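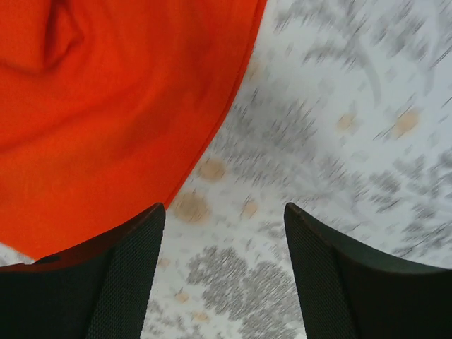
Does Washing at 30 Really Fade Your Clothes Less? My Textiles Project Report

Reading time: 4 minutes

Print this page | E-mail this page

12/22/21

I picked this topic because of an argument at home. My mum washes everything at 40, my aunt swears by 30, and I've got a drawer of T-shirts that used to be black and are now a sort of tired charcoal. When our tutor said we could choose any question to do with textiles and everyday life, I already had mine!

The plan was simple enough. I bought a length of red cotton jersey from Chaudhry Fabrics on Dedcombe market (the end of a roll, so it was cheap) and cut it into squares. A third of the squares went through a 30 wash, a third went through a 40 wash, and the rest stayed in a shoebox in my wardrobe as the control. Everything got the same powder, the same short cycle and the same airer in the back bedroom. I did nine washes for each set, which took most of the autumn term and got me told off about the water bill.

How I measured the colour

This was the bit I worried about. The proper way is to use a colour meter, and the college doesn't have one. My tutor, Jairo Guzmán, suggested a grey scale card, where you hold your washed sample next to an unwashed one and decide which pair of greys has the same amount of difference between them. Five means no change and one means it's had a terrible time. You can give half marks as well.

I asked people in my year to do the scoring so that it wasn't just me seeing what I wanted to see. The samples had letters on the back and I kept the key at home. We did it by the big window in the art block at lunchtime, as the strip lights make reds look brownish.

What I found

After three washes there was hardly anything in it. Most people gave both sets a four and a half, and a few couldn't see any change at all. By the end, the 30 squares were mostly getting a four and the 40 squares mostly a three and a half. So my aunt wins, but only by half a mark, and my mum says that doesn't count.

What surprised me more was the edges. I hadn't hemmed the squares (lazy, I know) and wherever the cloth had curled over on itself, the outside of the curl had gone paler than the inside. Both sets had it. I think that's from rubbing against the drum and the other washing, and it made me wonder whether temperature matters as much as how full the machine is. I ran one extra load with a spare square and a pair of jeans and it came out with a scuffed, whitish look down one side. One square isn't much evidence, but I'd turn my jeans inside out from now on!

A bit of background

I also read up on dyes. The shop couldn't tell me for certain which kind had been used on my fabric, but cotton is very often coloured with reactive dyes, which bond to the fibre itself. They hold on well once the loose dye has been rinsed out. That would fit with my first wash – the water in the rinse bowl was properly pink – and with the later ones staying nearly clear.

What went wrong

Quite a lot, to be fair. My machine's dial says 30 but I never checked the water with a thermometer. Two squares from the 40 set disappeared (I found one in a pillowcase in half term, washed who knows how many extra times, so I left it out). And I only used one colour and one fabric, so I can't say anything about my poor black T-shirts, which were the whole point.

If I did it again I'd use black, navy and red together, hem the lot, and start in February so there'd be time for 45 washes instead of rushing. I'd also like to try line drying outside against drying indoors, as sunlight fades things too and I've left it out completely.

Thanks to everyone who gave up a lunchtime to squint at small red squares, and to my mum for the machine. The samples and score sheets are in my folder in the textiles room if anyone wants to look through them.

Print this page | E-mail this page

We use cookies to help this site work properly. By carrying on, you agree to our use of cookies. Accept | Find out more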